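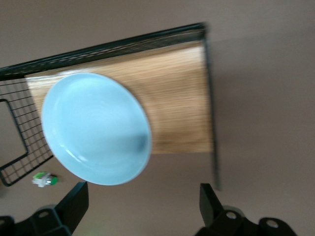 Wrist camera and finger care, dish-handling cell

Notes for whoever has the bench this week. They cover the arm that moves plates on and off the wire rack. Most of the trouble with this cell comes from three places: the fingers, the camera, and the rack itself. Start with the fingers.

## Fingers

Glazed plates are slick, and skin oil on the finger tips makes them slicker. Wipe both tips before the first run with a lint-free cloth and a little rubbing alcohol. Let them air dry. Don't use dish soap; it leaves a film that you won't see but the plate will find.

Check the bracket screws with the short hex key, finger tight plus a small turn. If a screw keeps backing out, take it all the way out, clean the threads, and put one drop of the removable threadlocker on it. The permanent kind has been thrown away and should not be bought again. Heiðrún Hafþórsson spent most of an afternoon in August drilling out a screw that had been set with it.

Close the gripper on a strip of printer paper and pull. It should drag evenly from both sides. If it slides out on one side, the fingers aren't meeting square. Loosen the bracket on that side, close the gripper gently so the tips line themselves up, and tighten it again while it's closed.

Pads get changed at 2,000 cycles or when the edge starts to lift, whichever comes first. Spares are in the Jandix box, second drawer. Write the date on the bag when you open a new one.

## Camera

The camera sits low and close, so it catches everything that splashes or flakes. Use the rubber bulb blower first, then the lens cloth. Never the cloth first, because grit scratches.

Soft pictures have two causes and they're easy to tell apart:

- Soft only while the arm is moving: that's motion blur. Slow the wrist down to 20 percent for the approach, or turn on the second lamp and shorten the exposure.
- Soft while the arm is parked: dirty lens, or the focus ring has crept. Clean it, then refocus on the test card at 15 cm and put a fresh dab of nail polish across the ring to hold it.

Glaze throws bright highlights on the rim of a plate, and the software sometimes takes a highlight for an edge. Moving the lamp works better than turning it down. Point it at the wall and let it bounce.

Look at the cable where it bends at the wrist. If the jacket has gone whitish or stiff, swap it now. A replacement takes ten minutes and a dead cable takes the whole morning, mostly spent suspecting other things.

## Rack and boards

The robot thinks the rack is where it was yesterday. Before you start, push the rack back against the tape marks and check that it doesn't rock. A folded bit of card under a foot is fine for a day. For longer than that, cut a rubber shim.

Boards should lie flat on the wire. If one has cupped, turn it over and leave it overnight. Wipe boards with a damp cloth and dry them straight away; soaking them is how we lost the first two.

A plate can hang over the front of the board a little and still be safe, but it has to be put there by hand and tested with a light push. If it tips, move it back. Use the Brurnholm seconds for testing and keep the good plates in the cupboard.

Clear the surface around the rack before each run. Caps, clips and other small plastic bits roll under the grid panel and show up in the camera as things to pick up.

## When it drops one

1. Press stop. Leave the arm where it is.
2. Pick up the big pieces with gloves on, then vacuum. Check the finger brackets for chips, including inside the holes.
3. Write down the run number and where the arm was.
4. Clean the tips, do the paper test, and run the empty cycle twice before you give it another plate.

Run 282 is still open in the log. Rekha Namboodiri thinks the left bracket had slipped, and the paper test that day agrees with her, but please add anything you remember.

Order list: alcohol, lens cloths, one wrist cable, rubber sheet for shims.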